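Keep the Bad Takes

I have a strong opinion about a boring subject, so bear with me. The boring subject is what happens to the recordings we throw away.

I collect demonstrations for a living. Someone drives a pair of robot hands through a small chore, the cameras and joint readings get saved, and later a model tries to learn the chore from the pile. At Trotent, where I've spent most of my working life so far, the pile for one task is usually 2000 episodes. That sounds like a lot until you see how fast a decent operator can put a bun on a plate.

The way it's normally done, every episode gets a pass or a fail from a reviewer, and the fails go in the trash. I did it that way for ages and never thought twice. You want the model to learn from good work, so you show it good work. My grandmother taught me to roll dough on the same principle (she also slapped my wrist, which we don't have a setting for).

Then one Tuesday I sat down with Raluca Matei, who drives our Clotari rig, and we went through a batch of her rejects together. There were 16 of them. Two were real garbage: the recording had started late and the first half of the reach was missing. The other 14 were wonderful! She'd come in too low, feel the pastry start to squash, back off, turn the wrist a little and try again. She'd nudge the plate by accident, stop, and pull it back to where it had been before going on. Every one of those had been marked as a fail for "hesitation" or "extra contact."

Well, of course there was extra contact. Fixing things takes contact!

I think we've talked ourselves into a very strange idea of what a good example looks like. We reward the operator who goes straight in, closes the fingers, lifts, places, done. It looks great on a highlight reel. But a model that has only ever seen straight-in grasps has no idea what to do when it's an inch off, and it's going to be an inch off all day long. You watch it close on air and then carefully carry the air to the plate. I've seen that more times than I'd like, and I used to blame the model.

Soft food is where this really bites. A wooden block forgives you. A cream bun remembers everything you've ever done to it, and after a few tries it's a different shape, with filling somewhere new, and the grip that worked this morning doesn't work at all. Our old habit was to swap in a fresh one the second it looked tired. I'd now leave it in for a good long while. People's kitchens are full of tired buns.

I know the argument on the other side, and it's a fair one. If you keep every fumble, the model learns to fumble. A colleague on the Pultlow project tried dumping everything in, no sorting, and got a robot that dithered over the plate like somebody picking a seat on a bus. I believe it. Keeping everything was lazy in the same way that tossing everything was lazy.

What I'd like is a third label. Pass, fail, and "recovered," meaning something went wrong and the operator put it right within the same take. Mark the moment where it went wrong, too, so that the training can skip the mistake itself and keep the rescue. It takes a reviewer over 50 seconds per episode to do this properly, and that's the part managers hate. Our reviewing tool (it's called Wang, don't ask me, it was named before I got here) only had two buttons, so for a while we typed "rec" in the notes field and sorted by hand. Ugly, but it worked fine.

The other thing I'd change is how we talk to operators. If you grade people on clean takes, they'll restart the moment something slips, and you never get the rescue at all. Raluca told me she'd been stopping early for months to protect her numbers. That was our doing. We'd paid her, in effect, to hide the most useful part of her skill.

We dropped the clean-take score in February. She's slower now on paper, and I'd take her recordings over anyone's. 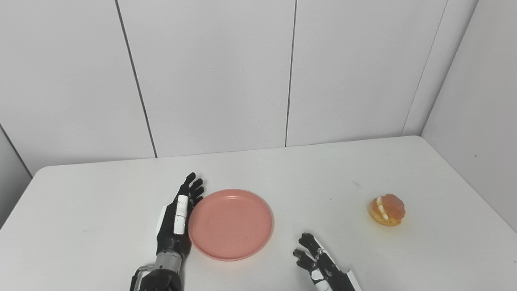
Should operators start every episode with the hands in the same spot?

Vary it as much as you can stand. If each take begins from one tidy pose, the model gets very good at that pose and shaky everywhere else. Move the starting height, the wrist angle and the distance to the food between takes, and have the operator note any start that felt awkward, so you can record a few more like it.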